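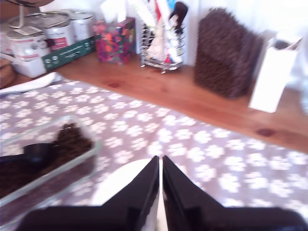
The **Flotomside cell** is a tabletop robot work cell used for handling loose, dry household materials with ordinary utensils. It was assembled at the Didmont workshop and takes its name from the street on which the workshop stands. The cell is best known for its maintenance routine, which was written down at an early stage and has since been adopted, with small changes, at a second site in Bastos.

## Layout

The cell consists of a single arm with a two-finger gripper, a camera fixed behind the fingers, and a work surface covered with cloth. Household furniture is used in place of a laboratory bench. The cloth is held by clips along the edge nearest the operator and is changed when it no longer lies flat. Plain and patterned cloths are both in use, and the one fitted is recorded at the start of each session.

Dishes and scoops are kept in a cupboard beside the cell and are washed by hand. Objects that belong to the room may remain on the surface or on the ledge behind it, provided that they stand outside the reach of the arm.

## Gripper

The gripper is a Budo parallel type with black tapered fingers. The fingers narrow toward the tip so that they can close on thin handles without touching the dish underneath. Each finger is attached to its carrier by two screws and a locating pin. The fingers are supplied in matched pairs and are replaced together, even where only one shows wear.

The tips are the part of the cell most subject to wear. Coffee grounds, dry soil and similar materials work their way into the slide behind the fingers, where they slow the closing movement and cause the reported opening to drift. In the first months of operation this was the most common cause of a halted session.

## Setup

Before work begins, the operator carries out the following steps:

1. Clear the space under the gripper and bring the arm to its rest position.
2. Close the fingers fully at low force and set this position as zero.
3. Open the fingers and compare the gap with the gauge block kept in the tool drawer.
4. Check that both tips appear in the camera view and that neither leans toward the other.
5. Close the fingers on a scoop handle and lift it clear of the dish.

A handle that turns in the grip during the last step usually indicates worn tips. A handle that cannot be gripped squarely more often indicates a loose finger screw.

Lighting is adjusted last. White plates and cartons reflect strongly under the overhead lamp, and the Didmont notes recommend lowering the lamp before changing any camera setting.

## Routine care

Cleaning is done with a soft brush and a hand vacuum - compressed air is not permitted, as it drives fine particles deeper into the slide. The fingers are wiped with a dry cloth at the end of every session. The slide is opened, brushed out and lightly greased every 2,000 closing cycles, and the screws are tightened at the same time.

Finger pairs are measured at each of these services and generally last for about 80 hours of work with granular material. The longest recorded interval between services was 2,092 cycles, reached in December when the supply of grease ran out.

## Repair

Most repairs concern the finger carriers. A bent locating pin is pressed out and replaced, after which the full setup is repeated from the first step. Damage to the slide itself is not repaired on site. The gripper is removed as a unit, and a spare is fitted in its place. The exchange takes one person less than an hour, including the zero setting.

The cable running along the forearm is inspected for rubbing at the wrist joint. At Bastos, where the arm is mounted on the opposite side of the table, the cable follows a longer path and is secured with 4 additional ties.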